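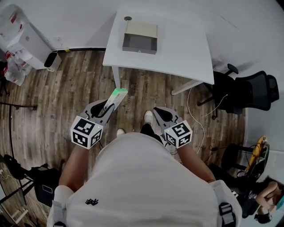
What makes a household object worth collecting once it is no longer useful? In most cases, the answer given by collectors is the link between the object and a way of making things that has ended, and age alone explains little of it.

3.2 Reasons given for keeping electric irons

The interviews in this section were held with members of the Dumis Appliance Circle, a group of private collectors of electric irons, toasters and small heaters. Ruba Geagea carried out the interviews and Tobias Nguyen-Tran coded the answers. Nine collectors took part. Each was asked to choose one iron from the collection and to tell the story of how it was found, what was paid for it and why it had been kept.

The collections differ greatly in size. The largest holds 1000 irons, stored on steel shelves in a former dairy in Omance. The smallest fills two kitchen cabinets. Size did not predict how much a collector knew about a given piece. The owner of the smallest collection could name the year in which the Gornex works changed the shape of its handle, and kept a folder of 200 sales leaflets to support the claim.

Three kinds of reasons came up again and again. The first was family. Five collectors began with an iron that had belonged to a parent or grandparent, and four of these still place it apart from the rest. The second was repair. Collectors spoke at length of cords, plugs and heating plates, and several said that an iron was not fully theirs until they had opened it. The third was design, above all the chrome bodies and colored handles of the Gornex and Awad models. Price was seldom raised unless the interviewer asked.

Collectors did not agree on whether an iron should be restored. Some polish every surface and replace worn cords with new cloth-covered ones. Others leave scorch marks in place and regard them as part of the record of use. One member of the second group had turned down an otherwise complete Awad travel iron on the ground that its base had been replated. Similar disputes are known among collectors of clocks and radios, and we return to them in Section 5.

Figure 4. Hand-held work with a small item, standing position.

The coding scheme allowed more than one reason for each iron. Where the two authors differed on a code, the recording was played again and the matter was settled by discussion. Answers about resale were coded separately and are reported in Section 3.3.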